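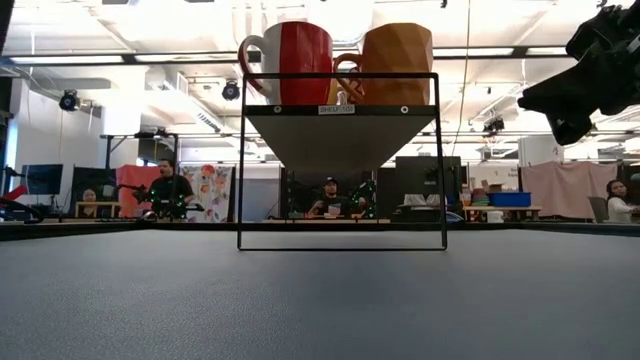 October, gone eleven at night

Back from the opening at Hoten. Sosina talked me into it, and I went in the mood I usually go to these things, which she says is written on my face before I've got my coat off.

The exhibition is called "Who Kept the Street" and it claims to tell the story of the Ekwueme estate from the rent strike up to now. Large claim. The strike gets a whole wall, and I'll admit the wall is good: minutes in pencil, a list of households who held back their rent, a photo of women on the rent office steps with their arms folded. I stood at that one for a long time. The "up to now" part is a slide show and a bench.

Marius Vlad gave the speech. He said the strike "changed the conversation on housing". Did it? The rents went up the following spring anyway, by slightly less. My mother paid them. I would have liked one line on the wall saying so.

Then there's Dinovell, whose name is on every panel. They own 900 flats in this city and are trying to get 70 families out of Casel House before the winter. They've paid for the lighting and the wine. I asked Marius about it and he said the money came with no conditions. Perhaps it did. I noticed that Casel House isn't mentioned anywhere in the room.

Zinash Workneh thinks I'm being unfair. Her view is that schoolchildren will come through and learn that people here once said no to a landlord, and does it matter who paid for the bulbs? I couldn't answer her very well at the time. I still think it matters. A child could walk out of there believing it was all settled years ago.

The best thing all evening was Ebise Tilahun, who was on the strike and is now nearly 70. She wasn't asked to speak. She went round correcting the captions under her breath, and I followed her with a pencil. Two names wrong on the first panel alone.

To do, before I lose my temper or my notes:

- Type up Ebise's corrections and send them to Hoten, politely.
- Ask Bezawit Mekonnen if the Casel tenants would lend their letters for the last wall. I doubt Hoten will hang them. Ask anyway.

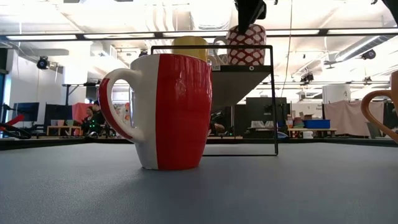

- Find Mum's rent book. Sosina says try the blue suitcase.
- Write back to Zinash. She had a point about the children and I was short with her.

Bed. My feet hurt and the wine was sour.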